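Can a Robot Arm Do the Small Chores Yet?
Student project report, Stostholm

3 min read · 14 shares · 2 comments

1. Background

Our project asked a simple question: can a machine take over the small chores at home or in a shop, the ones that a person does without thinking? We read first what other people have tried. Most reports show one task that goes very well in a short film, and they do not say much about how many times it was repeated. My supervisor, Zdzisław Bednarek, advised me to choose a dull task and repeat it many times. I chose tidying a table — small things have to go from the table into a basket.

2. Method

The work was done in December in the teaching laboratory. The arm was guided by hand first, so that it had human movements to learn from, and then it worked alone. We used packets and small household objects from the Domham shop near the campus. The budget for objects was 2,000 crowns and we did not spend all of it. After each attempt I wrote down whether the object was in the basket, on the table or on the floor.

3. Results

Hard objects with flat sides were the easiest. The gripper could close on them from two sides and they did not change their shape. Soft packets were much more difficult. The arm often took only a corner of the packet, and then it turned in the air and fell on the rim of the basket. Clear plastic was a special problem for the software, which sometimes placed the packet a little to the left of its real position.

Speed was also a weak point. A person clears such a table before the arm has finished its first object. For a shop this is too slow in the day, but at night, when the shop is closed, it may be acceptable.

4. Discussion

My classmate Elby thinks the gripper is to blame and that softer fingers would solve most of the failures. I agree only partly. When the arm missed, it did not notice, and it carried nothing to the basket and opened its fingers there. A better hand will not correct this. The next group, with Solheim as leader, will add a check after each grasp.

My answer for now is: some chores, slowly, and with a person in the same room. 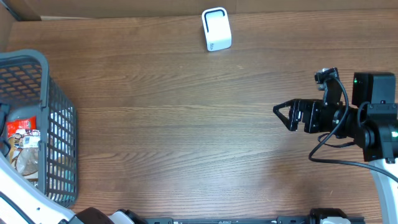 Figure 1. The gripper over the table, with the basket at left and a small white object standing on the wood.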